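Workshop Tips: recording gear pickups without wasting a whole evening

Quick ones from the Pranthorpe bench, mostly from me and Ada Palumbo. We're at 1,271 kept episodes on the gear task now and these are the things I wish I'd had taped to the wall at the start. No particular order.

Put a mat down. Dark, matte, cloth if you have it. Shiny metal on a white table washes out in the head camera and the wrist camera is worse. Ours is navy. Small parts don't skate around on it as much either.

Smooth the mat, but not too much. A few wrinkles are fine, good even. Policy we trained on a perfectly ironed mat got confused by the first crease. Don't ask how long that took to find.

Scatter the gears by hand between episodes. Drop them, nudge one, done. If you place them you will place them the same way every time, everybody does. Some flat, some on their side, one right up close to where the arm is going to be.

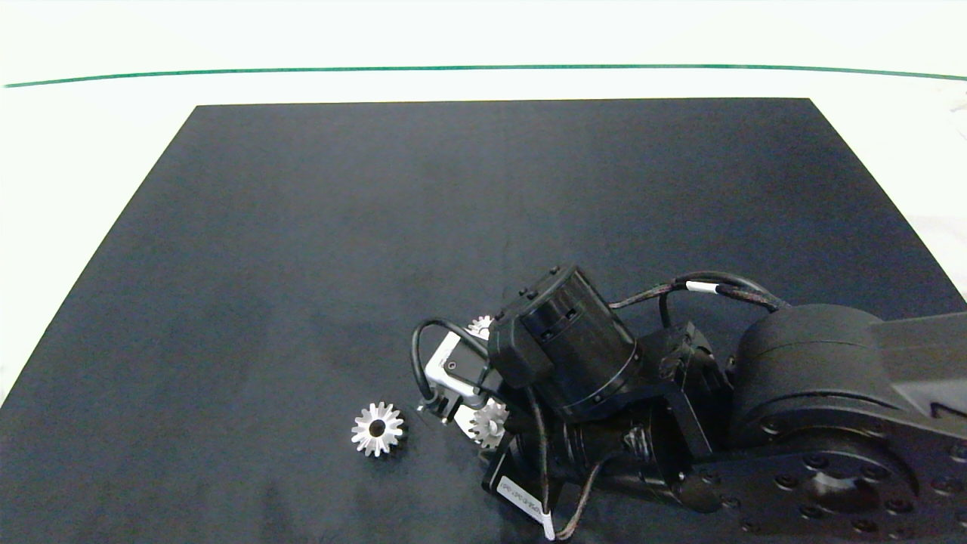
Spur gears on the navy mat, arm in from the right.

Cables. Check the loops before you start and again after every break. A loop that swings across the wrist view ruins the episode and you wont notice till playback. Leave enough slack for the full reach, then tie down whatever's left over. Label both ends!! Arturo's rule, he's right.

Lamp up high and toward the front. Machined faces will glare whatever you do, so keep the glare in the same family for a session, then move the lamp for the next one. Write down that you moved it.

Wipe the fingers. Black fingertips pick up every speck going. Dry rag, no solvent, it gets into the slots.

Closing on the teeth: go slow for the last bit. Let the tips settle on both sides, then lift. Jerky close = gear spins = bad demo. If you fumble and recover cleanly, KEEP IT. If you fumble and give up, bin it, with a note.

Add something that isn't the target. A flat disc, a bracket, whatever's in the drawer. Gears lying against something pale look very different from gears on cloth and you want both in the set.
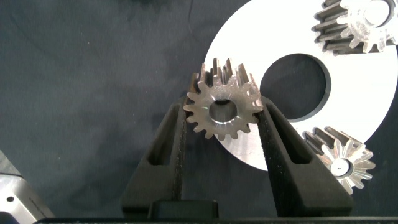 Naming. Date, operator initials, lamp position, clutter yes/no. We lost 326 episodes to a folder called "new new" and had to relabel the lot by eye. Ada did most of it, sorry Ada.

Stop after about 60 in a row. Past that the grips get lazy and they all come from teh same side. Swap operators or go get a coffee.

Back up before you go home, 2 drives. Pellegrini format if you're sending to Altbridge, they bounce anything else.

More when I get time, probably the calibration stuff in December.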